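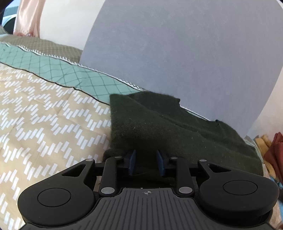
Lavado y secado de textiles de casa en colores oscuros

Notburga Bühler
Actualizado en junio

El procedimiento sirve para toallas, colchas, mantas finas y prendas de punto de algodón o de mezcla con mayoría de algodón. No cubre lana, seda ni viscosa, que requieren otro detergente y otra forma de secado. Los tiempos corresponden a una lavadora doméstica de carga frontal.

Material necesario

Detergente líquido para color, sin blanqueante óptico
Un paño blanco de algodón, sin suavizante en el último lavado
Barreño de 16 litros
Jabón neutro
Tendedero con varillas separadas
Rotulador textil o etiquetas, si se quiere llevar registro

Los detergentes en polvo universales suelen incluir blanqueantes a base de oxígeno. En un textil blanco son útiles; en un azul marino o un verde botella rebajan el tono con cada ciclo. Conviene leer la composición en el envase, ya que la palabra «color» en la etiqueta frontal no siempre basta para distinguir una fórmula de otra dentro de la misma marca.

1. Leer la etiqueta de composición

El símbolo de la cubeta indica la temperatura máxima, no la recomendada. Una toalla marcada a 60 °C puede lavarse a 40 °C sin problema si la suciedad es ligera. Una raya bajo la cubeta pide un programa con menos agitación; dos rayas, un programa muy suave. El triángulo tachado prohíbe cualquier blanqueante. El cuadrado con un círculo dentro se refiere a la secadora, y los puntos en su interior, a la intensidad del calor.

Si la etiqueta falta o se ha borrado, se aplica el criterio del componente más delicado. En una toalla con cenefa decorativa, la cenefa suele ser de poliéster o de otra fibra que encoge de manera distinta al rizo. Lavar a 30 °C evita que el borde se frunza.

2. Comprobar la solidez del color

Se humedece una esquina poco visible con agua tibia y una gota de jabón neutro. Se presiona con el paño blanco durante un minuto, sin frotar, y se examina el paño a la luz del día. Después se repite la prueba frotando con suavidad en otra zona. Son dos ensayos diferentes: el primero detecta colorante que migra con el agua y el segundo, colorante superficial que se desprende por roce.

Si el paño queda limpio en ambos casos, la pieza puede ir con otras de su gama. Si solo se mancha al frotar, basta con lavarla del revés y con el tambor poco cargado. Si se mancha al presionar, se lava aparte y se repite la prueba cuando esté seca.

Una nota sobre el vinagre y la sal. Ninguno de los dos fija un colorante reactivo, que es el habitual en el algodón de fabricación industrial. El vinagre en el aclarado ayuda a retirar restos alcalinos del detergente, pero su uso continuado puede deteriorar algunas gomas de la lavadora. La sal interviene en el proceso de tinte, antes de que el colorante se una a la fibra, y en un lavado posterior no aporta nada.

3. Primer aclarado de las piezas nuevas

Las toallas nuevas llevan acabados que les dan tacto blando en la tienda y reducen su absorción. Antes del primer uso se dejan en el barreño con agua fría, sin detergente, durante una hora. Se cambia el agua una vez. Es normal que la primera salga algo teñida en los tonos más intensos. A continuación se hace un lavado completo con la mitad de la dosis habitual de detergente.

El suavizante se omite en esta fase. Deposita una película sobre el rizo que retiene los restos de acabado y retrasa varias semanas la absorción normal.

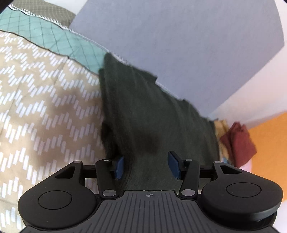
4. Clasificar la carga

La separación por color es solo uno de los criterios. Hay que atender también al peso y a la superficie del tejido. Una toalla gruesa mojada pesa lo suficiente para golpear y desgastar una camiseta fina durante el centrifugado, y el rizo suelta pelusa que se adhiere al punto y a la pana. La clasificación que sigo tiene cuatro grupos:

Rizo oscuro: toallas, alfombrillas de baño, albornoces
Tejido liso oscuro: sábanas, fundas, manteles
Punto oscuro: jerséis de algodón, mantas finas, camisetas
Estampados con fondo claro: se tratan como color claro, aunque lleven zonas oscuras

El último grupo es el que más dudas genera. En una colcha estampada en beige y otros tonos apagados, la parte clara es la que delata la transferencia. Se lava con colores claros a 30 °C y se saca del tambor en cuanto termina el programa. La mayoría de las manchas por migración aparecen con la ropa parada y húmeda, en contacto directo, y no durante el lavado.

5. Cargar la lavadora

Las toallas se meten de una en una, sacudidas y sin doblar. Una pieza que entra plegada puede salir con líneas más claras en el pliegue, por la abrasión localizada. Entre la ropa y la parte superior del tambor debe caber la mano extendida. Con menos espacio, el agua no circula y el detergente queda en el interior de la carga. Con una sola toalla el tambor tampoco equilibra bien y la máquina tiende a recortar el centrifugado; se añade una segunda del mismo grupo.

Se cierran las cremalleras, se abotonan las fundas de edredón y se da la vuelta a las prendas de punto.

6. Programa y dosis

Para suciedad normal: algodón a 40 °C, 90 minutos, centrifugado medio. Para piezas que solo han perdido frescura: 30 °C y programa corto, con media dosis. El exceso de detergente es la causa más frecuente de un verde o un negro que parece agrisado. No hay pérdida de color en esos casos, hay residuo, y se elimina con un aclarado adicional.

La dosis depende de la dureza del agua. El dato suele figurar en la web de la compañía suministradora. En zonas de agua dura, los carbonatos se acumulan en el rizo y le dan rigidez. Un lavado con ácido cítrico cada varios meses – con el tambor vacío – mantiene además limpia la resistencia. Conviene consultar antes el manual de la máquina.

7. Secar

La luz solar directa degrada buena parte de los colorantes oscuros. Las piezas se tienden a la sombra, con aire, y del revés si tienen revés. Antes de colgarlas se sacuden sujetándolas por el lado corto, lo que levanta el rizo y reduce la rigidez final. Las toallas se cuelgan con un tercio de la longitud por un lado de la varilla y dos tercios por el otro, de modo que las dos caras no se toquen en toda la superficie.

El punto se seca en horizontal. Colgado mojado, el peso del agua lo alarga y la deformación no siempre se recupera.

En secadora, programa de algodón a temperatura media, y se retira la carga cuando todavía conserva un resto de humedad en las costuras. El secado excesivo rompe fibra, y esa fibra es la que termina en el filtro. 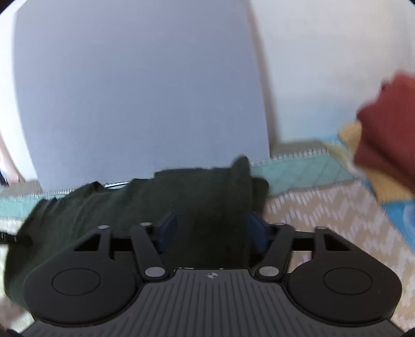
8. Revisar el tono antes de guardar

La inspección se hace con el textil completamente seco, cerca de una ventana y con luz indirecta. Se comparan el centro y los bordes, que son los primeros en aclararse por roce. Conviene levantar la pieza y dejarla caer en pliegues: tendida en plano, la superficie refleja de manera uniforme y disimula las diferencias. En un verde oscuro como el de la tela que cuelga en la foto, hay que mover el pliegue hacia la luz antes de dar por buena una zona, porque la sombra propia del tejido puede confundirse con una mancha. Las zonas con residuo de detergente se reconocen por un velo mate que desaparece al humedecerlas. Una decoloración real sigue visible con la tela mojada.

9. Doblar y almacenar

Se dobla siempre por líneas distintas. Un pliegue permanente concentra el desgaste y, en un armario con polvo, marca una línea que luego cuesta retirar. Las piezas oscuras se guardan separadas de las blancas durante los primeros meses, sobre todo si el armario da a un muro exterior y acumula humedad. Las mantas de temporada van en fundas de algodón. Las bolsas de plástico cerradas retienen la humedad residual y favorecen el olor a moho.

Problemas frecuentes

Transferencia de color a una pieza clara. No se seca. Se vuelve a lavar de inmediato, sola, con detergente y a la máxima temperatura que admita la etiqueta. Si la mancha persiste, un remojo con percarbonato en la pieza clara, siempre que sea de algodón y no lleve el triángulo tachado.

Toallas que no absorben. Dos lavados seguidos sin suavizante y con media dosis de detergente. La mejora se nota al secarlas, cuando el rizo recupera volumen.

Pelusa en tejidos lisos. Se revisa primero el filtro de la bomba y después la clasificación de la carga. Los cepillos adhesivos resuelven la pieza, pero el origen sigue en el tambor.

Olor tras el secado. Indica un secado demasiado lento. Se aumenta un escalón el centrifugado y se separan más las piezas en el tendedero. Si continúa, se limpia la goma de la puerta y se deja el cajetín abierto entre lavados.

Hilos sueltos en el rizo. Se cortan a ras con tijera. Al tirar de ellos se vacía la fila completa.

Correcciones

Telmo Sepúlveda señaló que la versión anterior daba el mismo tiempo de remojo para toallas y para punto. El punto no debe pasar de 20 minutos en el barreño, y se escurre por presión, envuelto en una toalla seca del mismo color.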